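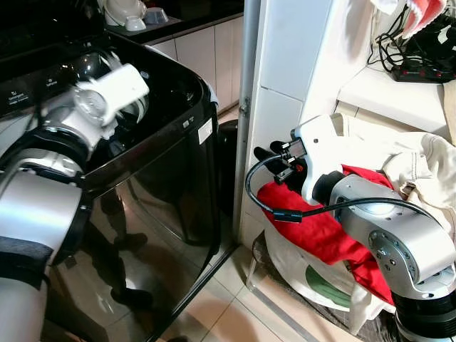 A red cloth held over the bag beside the washer, laundry set, Aranda site.

Counting laundry: a dissenting note on the home tasks collection

The spring update from the Kornus side of the project says the home tasks set now holds 3492 recorded episodes, and that 2993 of them passed review. I was asked to write something for this issue about how the collection is going. I said I would if I could write what I think, and the editors agreed, so the people who wanted a cheerful item can blame them.

First, what we do, for readers on the other teams. An operator drives the two arms through a household chore while the cameras and joint positions are logged. Laundry is the chore that eats most of our time at Aranda. One episode is one attempt at one instruction, such as "put the red cloth in the washer." The episodes go to Treltix for review and labeling, and what passes goes into the training set for the Sodent policy. The policy is then supposed to do the chore by itself, in a home it has never been in, with somebody else's clothes.

I have been on this since the first week of collection and I do not think the number of episodes tells us much. It is the number everybody asks for, though. It goes at the top of every update, and when it goes up we get a nice message.

Consider what makes up the 2993. A good operator finds a way to do the task that works and then does it that way all afternoon. Same grip near the corner of the cloth, same lift, same swing over to the drum, same release. I do it myself. It's comfortable and it passes review. By the end of a shift you have a stack of recordings that differ mostly in how tired you were. I went through a batch of 40 consecutive episodes from one station in March and in all but six of them the arm came at the washer along what I would call the same path. A learning system that sees that will learn the path. It may learn very little about cloth.

The reply I get is that scale takes care of this. Collect enough and the variety comes along on its own. Maybe. I would like to see the evidence before we book another season of it. More of the same station with the same operators gives you more of the same station and the same operators. We know how to add variety on purpose: move the bag, change the clothes, start the arms from an awkward pose, swap who is driving. All of that slows the count down, and so it gets left for a later phase. The later phase has been on the plan since the plan was written.

Then there is the matter of what gets thrown out. The gap between recorded and passed is mostly drops, missed grasps, and attempts where the operator ran past the time limit. Some of those are junk and deserve to go. A good many are the most useful thing we recorded that day, because the operator lost the cloth, went back down for it, and finished the job. The review rules mark that as a failed grasp and reject the whole episode. So the policy gets shown a world in which cloth is picked up on the first try, every time, and we act surprised when it freezes after a miss. I have raised this twice. The first time I was told the rules would be looked at. The second time I was told they had been looked at.

I asked for the rejected laundry episodes to be kept, at least, with a tag for recovery. As of this issue they are kept for a limited period and not tagged. I will take that as half a yes.

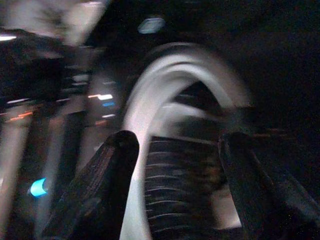

The wrist cameras are the other sore point. On paper they are the best view we have, close to the fingers and never blocked by the arm. In practice they get swung around with the hand, and during any quick move what they record is smear. When the hand settles, the picture is fine. When it is traveling, which is a large share of any laundry episode, I would not want to guess at the edge of anything. Our reviewers judge an episode from the head camera and barely open the wrist streams, so blur there never counts against it. The training job reads all of the streams and has no idea that one of them was useless for two seconds.

I pulled 607 wrist clips and sorted them by hand into usable and not, going only by whether I could make out the thing being reached for at the point where the fingers started to close. I am not going to print the split here. It was one person's eye on one site's data and it would be quoted for years. What I will say is that I came away less sure of the set than when I started, and that a second person should do the same job without seeing my answers. It took me most of a week. Anyone who wants the clip list can have it, along with the short page of notes on how I decided the doubtful ones.

There are cheap things to try. Shorter exposure and more light at the stations would help. The rooms are lit like rooms, and I understand the reasons for keeping them that way, given where the policy is supposed to end up working. But if the lighting stays, then operators should be asked to slow the hand on approach, and the pace targets have to come down to allow it. You can't ask for slow hands and a fast count in the same memo. We got that memo.

I also want to say something about shiny surfaces, which the head camera sees plenty of. A glossy black appliance gives you the room back in its front panel, legs and feet included. A person knows right away to ignore that. Whether the policy learns to ignore it depends on whether the reflections change from one episode to the next, and at a fixed station they hardly change at all. We could be teaching it that a certain reflection means "washer here." I have no proof of that. Nobody has proof against it either, and the test is simple enough: cover the front of the machine with a sheet of matte paper and run the policy. It would take a morning. I have offered to bring the paper.

To be fair to the project, some things have gone well. The operators are careful and they are better than they were. Calibration drift, which ruined a good part of the early recordings, is now checked at the start of each shift. The labels that come back from Treltix are cleaner since they stopped letting the short instructions be filled in automatically. And the laundry task itself was a sound choice. Cloth is hard, it hangs and folds differently every time you pick it up, and if a policy can really handle a full bag of it then I will happily eat this column.

But nobody has shown me that yet. The demonstration in the last update was run at one of the stations where the training episodes were collected, with clothes out of the same bag. It went fine. I would expect it to go fine. A demonstration I would believe is one in an apartment none of us has set foot in, with a washer of a different make and color, and with the attempts counted from the first one on, including those where somebody had to step in and stop the arm. Put that figure at the top of the update next to the episode count and let readers compare.

Here is what I am asking for before the next round starts. Hold back one whole site from training and test on it. Keep the recoveries and tag them. Set a limit on how many episodes in a row one operator can record with the same layout. Have the wrist streams reviewed along with the head view, even if it's only a sample. None of it needs new hardware. All of it will make the count grow more slowly, and I think the count should grow more slowly.

Replies are welcome and the editors say they will run them. If you work on the policy side and have results from a home outside the collection sites, good or bad, please send those first. The deadline for the next issue is the usual one, and the station schedule for Aranda is on the shared page.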